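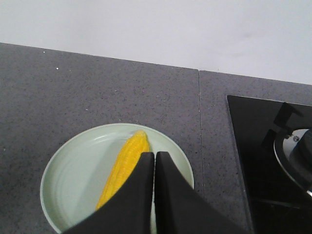 Figure 4. Wrist camera view of an approach to the ear on the green plate. The black surface at right is the cooktop.

4.2 Moving the build into a kitchen

The Kascombe arms were put together on a shelf in the shared workshop at Itden, and for the first months that shelf was also where we tested them. They did well there. They had been tuned there, by the people who wanted them to do well, under a lamp that one of those people had chosen. We therefore moved the build to a domestic countertop before collecting any of the numbers reported in Section 5.

The kitchen setting brought problems that the shelf had spared us. The countertop is speckled gray, and our first background filter, written by the second author in a single optimistic evening, treated each fleck as a potential object. On its first run it proposed a grasp on a patch of bare stone with a confidence well above anything it had ever assigned to food. The filter was replaced by a plain color threshold followed by a size check, and it has been less imaginative ever since.

The cooktop was a second difficulty. It is black and so are our grippers (Figure 4). When the wrist camera looks down past the fingers, the darkest region that the segmenter finds may be part of the robot or part of the stove, and early versions of the Pal controller did not much care which. On several runs Pal concluded that its right finger had grown considerably. We now mask the fingers with a fixed template recorded once per build. The template has to be recorded again whenever a wrist screw is tightened, a fact we rediscovered more often than is dignified for a group of this size.

The gas stayed off at the valve for all sessions. This was a condition of using the kitchen, and we would have arrived at it ourselves.

4.3 Task and objects

The task is to pick an ear of corn from a plate, lift it clear, and set it back down on the same plate. We picked corn for three reasons that sound better in retrospect than they did in the supermarket aisle. An ear is long, so the gripper has to get its angle right as well as its position. It tapers, so a grasp near the tip behaves differently from a grasp near the base. And it is bright yellow, which flatters the color threshold described above. Readers who find this last point a little convenient are invited to repeat the work with eggplant on a black cooktop.

Plates were ordinary household plates. A raised rim turned out to matter more than anything on our list of concerns. With the gripper coming in low, the fingers meet the rim before they meet the food, and the plate sets off across the counter with the corn aboard. Van Damme, who built the first wrist, regards this as a successful pick of the plate. We have scored it as a failure. The remedy was to begin each descent above the rim and close only after the fingertips had passed inside it, at a cost in cycle time that we accept with moderate grace.

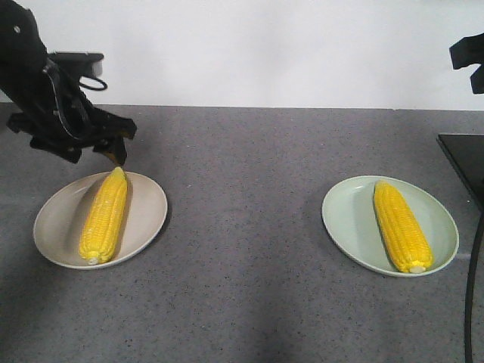 Figure 5. Two-plate layout seen from the fixed camera. The left gripper is over the ear on the beige plate, and part of the second gripper shows at upper right.

The two-plate layout in Figure 5 was added at the request of Cecilia Tetteh, who asked what the controller would do if given a choice. The ears lie at opposing diagonals, with both tips leaning inward, so a single stored wrist angle cannot serve for both. Our early controller had exactly one stored wrist angle. It was a good angle, and it had worked on the shelf.

The current version estimates the long axis of each yellow region and turns the wrist to suit. It remains unsure which end of an ear is the tip, and will sometimes flip its answer between consecutive readings, so that the wrist swings half a turn, reconsiders, and swings back. To an observer this looks like deep thought. We limit it by holding the first estimate until the descent is finished or abandoned.

4.4 Collection procedure

Each session began with both arms parked and the plates set by hand. Positions were varied by whoever was nearest, with the instruction to place the plate "as if for a guest." This produced a wider spread than the printed grid we had used before, and it also told us a certain amount about how our co-authors treat guests.

We logged 2,738 descents in total. Of these, 754 were kept for tuning, after we removed runs with a stale finger template, runs in which a cable had snagged, and one long series in which the log was recording the wrong arm. The final evaluation used 100 fresh descents, with no changes to code or hardware once the first had started. Holding to that rule was harder than it sounds. Aba Amegashie wrote down every change she was tempted to make during the evaluation, and the list is longer than the results table.

Power for both arms came from one bench supply with a Goneo distribution board. The board is adequate for one arm in motion and one arm at rest. With both arms moving it browned out four times, and each time the arms sagged onto the counter with what Godelieve Van den Broek's notes call "visible relief." All runs reported in this paper therefore move one arm at a time. The two-arm handover promised in the title of our workshop abstract is still planned, pending a larger supply.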